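# Handout 5: Wood, glaze, metal (reading a table surface)

OK, last time we ran over, so I'm putting the part I rushed into writing. Bring this to studio, because we'll be using it with the Plaveck boards.

I want you to start with grain before you even think about what goes on top of it. Pine is a great teacher for this! It's pale, so the lines show up easily, and the knots push the lines around them the way a rock pushes water in a creek. Run your finger along the grain and then across it. When you draw it, draw the direction first and the knots second (I did it the other way for years and my tables all looked like they had a rash).

Then sheen. A satin finish gives you a soft, spread-out patch of light with no hard border. A polished metal handle gives you a thin bright line down its length. Glaze sits somewhere in between, and it's the one people get wrong most often, usually by adding a big white dot to every bowl. Please don't add the dot. Look for where the light fades.

A few terms I'll be using, and they'll be on the Statlow worksheet too:

- **Foot:** the bottom of a bowl, where the body narrows down to meet whatever it's standing on.
- **Rim:** the top edge. Chopsticks laid across it give you a nice pair of diagonals for free.
- **Grommet:** the lined hole in a desk or table where cables go through. Yes, you have to draw it. A round hole seen at an angle is an ellipse, and it's the best perspective check on the whole table.

For the exercise, use one wooden surface, one glazed thing and one metal thing. I like a bowl with its own saucer, so you get the same color at two heights and have to work out which one is darker and where. Pencil only, 21 minutes by the clock, then stop, even if it's ugly. After that write me 200 words on which material gave you the most trouble. If you're hitting 500 you're telling me about your day (which I enjoy, but save it for the break).

The Ocampo reading on greens is optional. Do look at the part on pale greens if you plan to move into color, as they go gray very fast once you start shading.
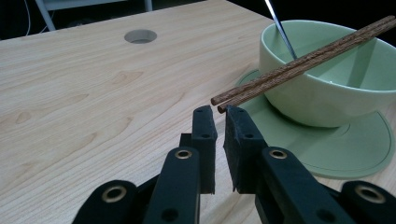 *Fig. 1. Pale green bowl and saucer on pine, with wooden chopsticks and a metal spoon.*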